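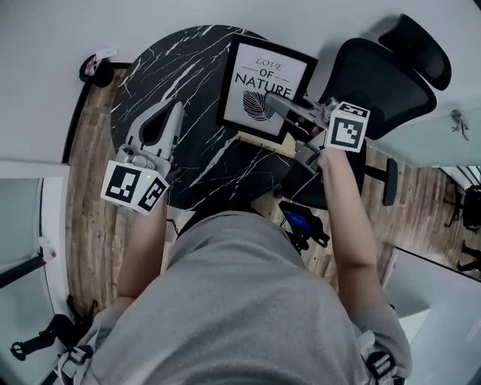

Iwona Żak replied:
I'd hang it. Leaning a print on a round table never works, it slides as soon as you bump the edge. Two nails and you're done.

zpainemal wrote:
It's a rental and I'm not putting nails in it. The print is the LOVE OF NATURE one with the leaf, black frame, and I want it in the room I use as an office. The walls are white and there's a lot of bare space. Adhesive strips held the last one for nearly 3 weeks.

plonum35 wrote:
Which strips? I used the Montecinos ones and they took the paint off in June. The Lilta ones came away clean. Wipe the wall first and let it dry overnight.

Iwona Żak replied:
Strips are fine for a poster. I wouldn't trust them with a frame if there's glass in it.

zpainemal wrote:
No glass, it's acrylic. Weighs next to nothing.

Posted 20 November 2019
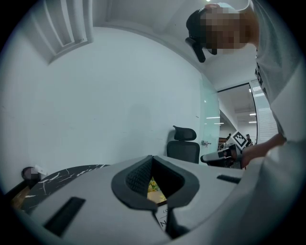
zpainemal wrote:
I measured again tonight and the bottom of the print should go 35 inches off the floor if it's going over the desk. The other choice is the wall behind the office chair. That chair has a separate headrest above the mesh back, so anything hung low there would be hidden whenever the chair is pushed in. Leaning toward the desk wall.

plonum35 wrote:
35 is too low. Go up to eye level when you're standing.

Iwona Żak replied:
Disagree, you sit in an office. Hang it for sitting. And get a picture ledge if you won't use nails in the wall.

zpainemal wrote:
A ledge needs screws, Iwona.

Iwona Żak replied:
Pretov has one that clamps to the back of a desk. No screws.

zpainemal wrote:
Didn't know that. How deep is the lip?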